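Teleop vs. kinesthetic teaching for a five-digit hand: which one do you start new people on?

kelvin_offset
We have to pick one way of recording demonstrations and write it down so that new people stop doing it three different ways. The task is wiping out a sink and then turning a pill-shaped faucet handle. The hand is a multi-finger hand on a seven-axis arm. The two options on the table are:

Hand guiding. Arm in zero-gravity mode, operator grabs the forearm and moves it, a second person closes the fingers from a slider panel.

Headset teleop. Operator stands off to the side, wrist pose comes from hand tracking, fingers are retargeted.

I have 197 recorded episodes of the wipe by hand guiding and 25 by headset. The hand-guided ones replay better. The headset ones train better. I don't fully understand the second part and would like opinions before I commit to one.

torque_ripple
The second part is the easy one. In hand-guided data the operator's arm is in the wrist camera view for most of the episode. At run time there is no operator arm. The policy has learned to look at a sleeve.

kelvin_offset
I masked the forearm region on one batch. It helped a little. It did not close the gap.

torque_ripple
Masking leaves a mask-shaped hole that moves exactly the way the sleeve did. You gave it the same cue in a different color.

gantry_left
Disagree that this is mainly a vision problem. In zero-gravity mode the logged joint torques include whatever the operator pushed with. If you train on position targets only, the contact force is missing from the data. For a wipe, the force is the task. With teleop the commanded pose sits below the surface of the sink and the controller generates the force from the error, so the command carries it. Log commanded and measured pose separately and check. If your headset episodes show a steady offset in Z during contact and the guided ones don't, you have your answer.

kelvin_offset
Checked. Headset episodes: commanded Z sits under measured Z through the whole contact phase. Guided episodes: the two are the same signal, as they would be. So that's at least part of it.

mx_shim
I'd still start new people on hand guiding. Nobody on our side got usable headset demos in the first session. They overshoot, they stop to look at the fingers, they start again. The pauses go in the data and the policy learns to pause. With hand guiding a new person is recording clean motion after 20 minutes.

gantry_left
Clean motion of the wrong quantity.

mx_shim
Free-space moves and pick and place don't need the force term. Not every task is a wipe. I said start on, I didn't say finish on.

torque_ripple
Pauses can be cut. We drop any segment where commanded wrist speed is under threshold and the fingers aren't moving. It takes one pass. You cannot cut a sleeve out of an episode.

parallax_b
What about a leader-follower arm? Same joint layout, the operator moves the small one and the big one copies. No tracking dropouts, and the joint limits are felt in the leader.

kelvin_offset
We had a leader built on a Urkport kit. Fine for the arm. It has a trigger at the end, and one trigger does not describe four fingers and a thumb. Someone would have to build a glove for it, and then you are retargeting anyway.

parallax_b
Fair. Ours is a two-jaw gripper so I never hit that.

deadband
Coming in on retargeting. Most bad headset demos I have looked at come down to two settings.

1. Thumb mapping. Most default retargeters match fingertip positions. If the robot thumb base is placed differently from a human one, a fingertip match gives a strange base angle and the pinch slides off sideways. Match the thumb-to-index vector and let the absolute position go.

2. Clutch behavior. When the operator re-engages, the wrist must not jump to the tracked pose. Store the offset at engage and apply it to everything after. Do the same for rotation, or the hand will twist on the first frame.

With those two fixed, our new operators were getting through a sink wipe in the first session.

mx_shim
Which retargeter?

deadband
Memon, with the thumb cost rewritten. The stock one weights all five tips the same.

kelvin_offset
We are on Memon too, stock weights. I'll try the thumb-to-index term. Anything on where the operator should stand? Ours keep drifting toward the robot.

deadband
Our written procedure covers that. Pasting the section as is, with the photo from the wrist camera.

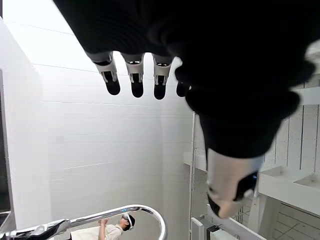 Remote Demonstration Group, Flurkent Household Manipulation Lab

Section 4. Operator position and start of episode

4.1 The operator faces the work area and stands far enough back that the hand cannot reach them with the arm at full extension. Floor tape marks the spot. If the operator leaves the tape, the spotter calls stop.

4.2 Headset on and strap tight before the arm is enabled. The tracked hand is raised to shoulder height and held open. The spotter compares it with the robot hand. The four fingers should hang open with the thumb clear of them. If the thumb is folded across the palm, recalibrate. Do not correct it by bending your own thumb.

4.3 Engage the clutch with the hand still. Make one slow open and close. Watch the thumb. A lag you can see at this point will be worse under load.

4.4 Wrist camera exposure is set once, at the start of the session, with the hand over the basin. Do not leave it on auto. White walls will drive it down and the fingertips go dark when the hand turns toward them.

4.5 Start recording. Approach, contact, wipe, retreat. If contact is lost, finish the stroke and retreat. Do not go back for a second try within the same episode.

4.6 Say "end" out loud and release the clutch. The spotter stops the recording and marks it keep or drop before the next one starts. No marking from memory at the end of the session.

deadband
End of paste. 4.5 is the one people argue with.

gantry_left
I'll argue with it. Recovery behavior is the most valuable thing in a demo set. If every operator retreats after losing contact, the policy has never seen contact regained.

deadband
We record recoveries as their own episodes. Start with the hand already off the surface, in a bad pose, and fix it. Mixed into normal episodes they taught the policy to lose contact first.

gantry_left
Did you measure that or is it a guess?

deadband
Watched it. It lifted off mid-stroke at the same place on the basin where one operator always did. No formal ablation. I would not put it in a paper.

torque_ripple
4.4 matters more than it looks. We lost most of a February batch to auto exposure. White room, black fingertips, the image pumped every time the wrist rolled.

kelvin_offset
Our walls are white panels as well. Auto exposure is currently on. That might account for the dark fingertips in a third of my guided set.

mx_shim
Is there any loss in tracking when the operator looks down at their own hand? Ours drops out when the hand goes below the headset's field of view.

deadband
Yes, same for us. That is the other reason for shoulder height in 4.2. If tracking drops, the clutch releases by itself and the arm holds position. Don't extrapolate the pose through a dropout. We tried it for four frames and it was four too many.

parallax_b
Do you filter the wrist pose?

deadband
One low-pass on position, a slerp on rotation, nothing on the fingers. Filtering the fingers makes the pinch feel late and the operator over-closes to compensate.

kelvin_offset
Summary of what I am going to do, so someone can object now. Headset teleop for anything with contact. Hand guiding stays for free-space moves. Manual exposure. Thumb-to-index cost in Memon. Commanded and measured pose both logged. Recoveries recorded separately, with gantry_left's objection noted.

gantry_left
Keep a batch with the recoveries left in. It costs you one session and then there is a number.

kelvin_offset
Will do. I'll post both success rates in this thread.

mx_shim
I object to "anything with contact". A drawer pull is contact and hand guiding does it fine.

kelvin_offset
Sustained contact, then.

Reader comments

wirestrip: Does the offset-at-engage fix also work with the Fudness tracker, or only with headset hand tracking? Mine reports pose in its own base coordinates.

deadband: It works with any tracker. Take the offset after you convert to the robot base, never before.

lowpass_larry: The rotation jump on re-engage was exactly my problem. I had stored the position offset and forgotten the other half.

tn_halfstep: Would like to see the drop rate per operator if anyone has it.

Contact | Forum rules | Copyright remains with the individual posters | Back to top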